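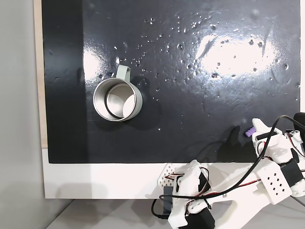

有位读者在上一篇底下留言，说补时嫌长的都是领先的那一方，落后的时候谁不盼着裁判再多给几分钟，所以我写的那些纯属屁股问题，Latwood要是落后一个球，我保证一个字都不会抱怨。

行。说得有一半对。

那场球我确实窝火。Latwood客场打Zokley，领先到正常时间结束，然后第四官员举牌，然后牌子上的时间走完了还在踢，最后全场踢了105分钟。不是加时赛，普普通通的联赛。终场前被扳平，2比2。回来的大巴上没人说话，到家快半夜了，泡面都懒得泡。

但我想说的跟那个丢球关系不大。真的不大。换成是我们扳平，我当晚大概会高兴得睡不着，第二天起来，该写的还是得写。只不过可能会拖几天再写，这点我承认。

先说我同意什么。拖时间是该罚。门将抱着球在地上躺半天，换人从球场最远的角落慢慢踱过来，跟每个队友握手，再给看台鼓掌，再把护腿板拽出来。谁看了都烦。花了钱买票的人，看的是球，看别人散步算怎么回事。以前那种补时，下半场进了三个球，换了一堆人，担架上来两回，最后牌子一举，4分钟。4分钟够干什么的。所以有人说要把浪费掉的时间补回来，我举双手赞成，当时还写过文章叫好，找得到的，欢迎翻出来打我脸。

问题是补回来的到底是什么时间。

第95分钟的一分钟，跟第20分钟的一分钟，不是一个东西。腿不一样，脑子不一样，草皮都不一样。你从第20分钟偷走一分钟，那时候双方都还跑得动，阵型还在，传球还像传球。你把它还到第95分钟，还回来的是大脚，是抽筋，是中后卫站在对方禁区里等天上掉球。算术上相等。看起来公平。踢起来是另外一回事。

而且谁来付这个帐？阵容薄的队。

Latwood这种球队，替补席上一半是刚从青年队提上来的孩子，另一半是伤还没好利索的老将。教练70分钟换人，几乎雷打不动，看台上大家都会对着表笑，到点了到点了。以前我觉得这是死脑筋。后来想明白了，他是没办法。早换，怕后面顶不住。晚换，首发那几个跑不死的也真要跑死了。70分钟是他算出来的一个点，前提是比赛在九十几分钟结束。现在比赛要踢到105分钟，从70分钟开始还有35分钟，这已经是小半场都不止了。换上去的人自己都要累了，你再想调，手里没牌了。

Zokley就没这个烦恼。人家板凳上坐的，放我们这儿都是首发。前70分钟跟你耗着，后面连着上生力军，你眼睁睁看着边路那个小伙子像刚下课一样跑，我们的左后卫已经叉着腰了。这不怪Zokley，有钱买人是本事，账面干净就行。但规则的改动是不是中立的，得看它落到谁头上。一条规则，每场都给板凳厚的那一边多送一段时间，一个赛季下来，送出去的就是分数，就是名次，就是谁降级谁不降级。

有人会说，那你们也可以利用啊，落后的时候多出来的时间也是你们的。理论上对。实际上我看了大半个赛季，我们在补时阶段压着对手打的场次，实在想不起几回。不给具体数字了，我没统计，不装。就凭看台上的印象：牌子一举，我们这边是叹气声，对面是鼓掌声。球迷的身体比球迷的嘴诚实。

再说一个没什么人提的，回家。

周中的比赛，晚上开球。以前踢完，快走几步，赶得上那班火车。Inder体育场到车站那段路，走过的都知道，一出门就是一个大下坡，然后过桥，桥上永远堵。现在多出来这十来分钟，刚好就是那班车。错过了就再等一个小时，带孩子的更惨，第二天还上学。于是就有人在第90分钟往外走。我前排那对父子，以前从来不早退的，这个赛季已经有好几回，小孩一边倒着走一边回头看球场。牌子还没举呢，人就得做决定了：看完，还是回家。

补时本来是要把球还给买票的人。结果买票的人在出口通道里听进球的欢呼。这算还了吗？

我给俱乐部写过信，也给联赛写过。俱乐部客客气气回了一封，大意是理解，会反映。联赛那边没回。火车公司倒是有自动回复，挺快的。

Kröger这个名字也得提一下，就是印在补时牌上的那家赞助商。每次举牌，大屏幕同步切一个广告，音响里一段旋律，四个音，现在我洗碗都会哼，烦死了。我不是说有阴谋，没有证据的事不乱讲。我只说一个事实，补时变成了一个有冠名的时段，一旦一段时间有了冠名，就不太会有人愿意让它变短。做过生意的都懂。以前举牌是件小事，第四官员站在那儿，有点害羞似的，举一下，放下。现在像揭幕。

好了，光抱怨没意思，说说我觉得该怎么办。

一个，从源头管。门将抱球超时，就罚，真的罚，罚上两三个月你看他还抱不抱。裁判现在是心里记账，最后一块算，等于告诉球员：随便拖，反正最后补。拖的人一点损失都没有，甚至还赚，他把对手势头最旺的那一分钟拖掉了，还到最后去，那时候谁还有势头。当场罚，才是让拖的人付钱。最后统一补，是让所有人一起付。

换人也一样。从最近的边线下场，规则早就写了，执行呢？看心情。我看过一场，被换下的人硬是横穿整个球场，裁判在旁边陪着走，还聊上了。你倒是推他一把啊。

再一个，干脆停表。我知道，一说这个就有人跳脚，说足球不是篮球。我自己以前也跳过。但是现在想想，现在这个搞法才是最糟的，既没有停表的准确，也没有老办法的干脆。牌子上写一个数，踢的是另一个数，为什么多出来那么多，没人解释。看台上几千人对着手机掐表，掐出来每个人都不一样。要么就停，大屏幕上一个钟，走完了就完了，大家都看得见。要么就还是裁判说了算，但给个上限。中间这个半吊子，我受够了。

停表还有个好处，教练能算了。70分钟就是70分钟，后面还剩多少，明明白白。板凳薄的队不怕苦，怕的是不知道苦到什么时候。你告诉我还有多久，我咬牙也能分配着跑。你让我跑着跑着再通知还有，再有，还有一点，这谁受得了。跑过长跑的都知道那种感觉，终点线往后挪。

当然停表也有停表的毛病。低级别联赛哪来的设备，谁来按。我家附近那种业余队，裁判的哨子都是借的。顶级停表、底下不停，同一项运动两套时间，以前我最看重的就是这个，公园里踢的和电视上踢的是一个规则。这条我没想通。也许就先从罚门将开始吧，不花钱，明天就能干。

回到那位读者。他说我屁股歪，我认，球迷哪有屁股不歪的，坐在客队看台上还能坐正了那叫中立观察员。但是歪屁股的人偶尔也能看见真东西，正因为疼在自己身上。那个扳平球，我后来又看了一遍回放，我们的左后卫不是没看见人，他看见了，起步了，腿没跟上。他那天从头踢到尾，一分钟没下。教练70分钟把换人的机会给了中场，手里那点牌打完了。你说是他的错？赛后还真有人在网上骂他，骂得挺难听的，我就不转了。

我骂的是那个让他多跑十几分钟，却没给他多一个替补的制度。时间加了，人没加，钱更没加。哪个厂里这么干，工会早就找上门了。

下一个主场又是晚上开球，火车时刻表我查了，没改。我打算提前把车停在桥那头，走过去，踢到几点算几点。前排那对父子要是顺路，可以捎他们一段，上次就想问来着，没来的及，他们走了。

评论区开着，骂也行，别骂左后卫。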